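Suturing demos: keep the messy ones or bin them?

tarn_otter
2 Oct 2019
We've got 143 recordings of the two arms stitching a pad and I'm over the moon with them! Question is what to do with the fumbled ones (dropped thread, second go at a grab). Grímur Kirkegaard on our team wants them all kept.

paltness_lad
Bin them. We trained on 181 mixed runs at Paltness and the arms learnt to dither.

quillwort
Disagree! Dithering usually means your labels are too coarse. Mark where the slip starts and where the recovery ends, then the fumbles are the best bit of the set.

paltness_lad
Fair, but who's got time to mark 1,000 runs by hand?

tarn_otter
I have, sadly. I love it though. Posting one from the batch so you can see how much thread there is to cope with.
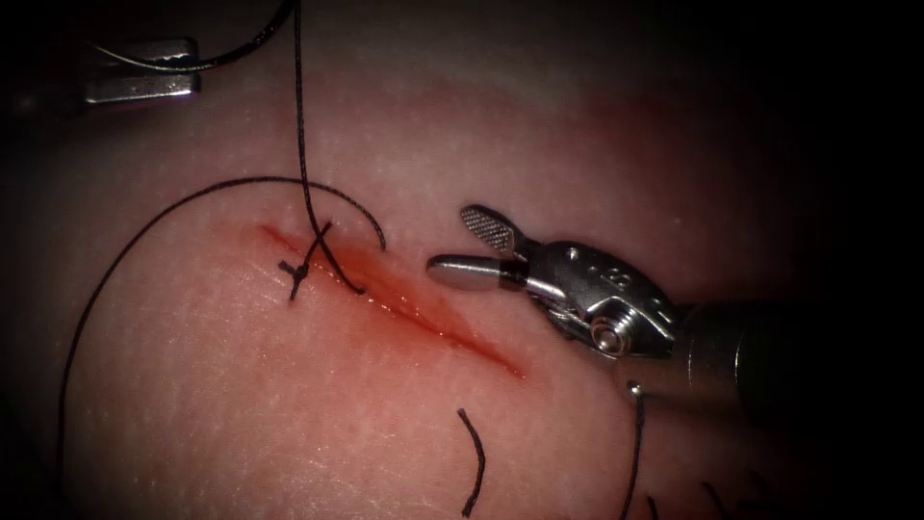

Filed under: Robot learning > Collecting demonstrations

quillwort
Oh, lovely. One stitch tied at the upper end of the cut, and that big loose loop sweeping off to the left would confuse anything. I'd label the open, empty jaws as their own step.

paltness_lad
Still say train 2 models, clean and mixed, and compare. The black thread shows up well on that pale pad, I'll give you that.

tarn_otter
Deal, both it is. Will report back!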